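Putting Pencils in a Cup: Final Report

Archie Pollock and Chin-lung Fang
Intro to Robotics, fall term
November 2023

Goal

Our project was to get the arm to pick up pencils lying on the table and put them in the pen cup. The other groups in our section had blocks. We picked pencils because they are thin, they roll, and they have to be turned upright before they go in.

We named the program Renutance so it would be easy to find in the shared folder. It is mostly Archie's code. Chin-lung did the calibration and kept the log.

Equipment

We used the arm in the Kuo lab, on the wood-topped table. The pencils and the cup were already in the lab cabinet. We did not build any hardware for this project.

Method

The program does the same steps every time:

1. Move to the home position and open the gripper.
2. Look for the nearest pencil and work out its angle on the table.
3. Turn the wrist so the fingers close across the pencil.
4. Go down, close, and lift.
5. Tilt the pencil up, move over the cup, lower, and open.

Step 3 took most of the first two weeks. Our angle was off by a quarter turn at first, so the fingers came down along the pencil. The fix was one line, but we changed three other things before we found it and then had to change them back.

Step 5 was the next problem. The cup position was typed in by hand, and if anyone bumped the cup the pencil hit the rim. We added a short routine that checks where the cup is at the start of each run. It does not check again during the run.

Test runs

We did 20 runs with one pencil on the table and 21 runs with two pencils. Each run was started from the home position with the gripper open. A run was a success if every pencil ended up in the cup with no help from us. If a pencil rolled off the table we stopped and counted the run as a failure.

With one pencil, 2 runs failed. Both times the grip was too close to the eraser end and the pencil swung when it was lifted. We did better than we expected on this part.

With two pencils the results were worse, mainly when they were lying close together. The program would sometimes read them as one wide object and pick an angle in between. We started placing them farther apart, which helped, but that is really us making the task easier. The log has a note next to every run where we did this.

The work area, with pencils on the table and the white cup:

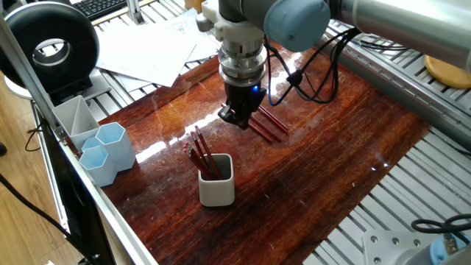
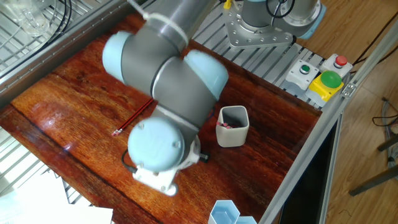 What we would change

The cup check should run before every drop. Archie has a version of this, but it was not tested in time to go in the report.

We would also write down the gripper settings each time we changed them. There is a gap in the log in the second week, and we could not repeat one of our better sets of runs because of it.

The two-pencil problem needs a better way to separate objects that touch. The Stuladus group from last year had the same trouble with craft sticks, and their report has a section on it that we should have read sooner.

Files

The code, the log, and the calibration sheet are in the class folder under Renutance. The README lists the order to start things in. Calibrate first if the table has been moved.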